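Ticket 104 – Wallpaper order, pattern match problem
Status: Waiting on customer
Product: Bunalura peel-and-stick, floral

Customer wrote:
Hello, and thank you for getting back to me so quickly! I ordered four rolls from your Lomville warehouse for our little dining room, and the first three went up like a dream. The fourth is driving me up the wall (sorry). When I line up the flowers at the top, they have drifted apart by the time I get down to the baseboard. I've peeled it off and tried again so many times that the corner is starting to curl. Is it me, or is it the roll?

Support replied:
Oh, what a frustrating place to get stuck, with only one roll to go! I'd love to see that last wall finished, so let's work through this together.

Step 1. Look at the label inside the core of each roll. If the batch on the fourth one is different, stop there and send me both numbers – we'll swap it from our Sutter store at no charge.

Step 2. Lay a finished length and a new length side by side on the floor, without peeling the backing. If they match there, the vinyl is stretching as you hang it, so peel only a foot at a time and let the paper hang under its own weight.

Step 3. Start your match at eye level and smooth outward from there. With a mirrored pattern, pick one orange daisy and follow it across the seam.

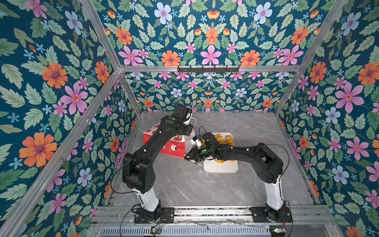 Step 4. Warm the curled corner with a hair dryer on low, press it flat and leave it overnight. If it lifts again, a dab of Briltach seam adhesive will hold it.

Customer wrote:
The batch numbers are different! Roll four ends in 34 and the others don't. Sending both now.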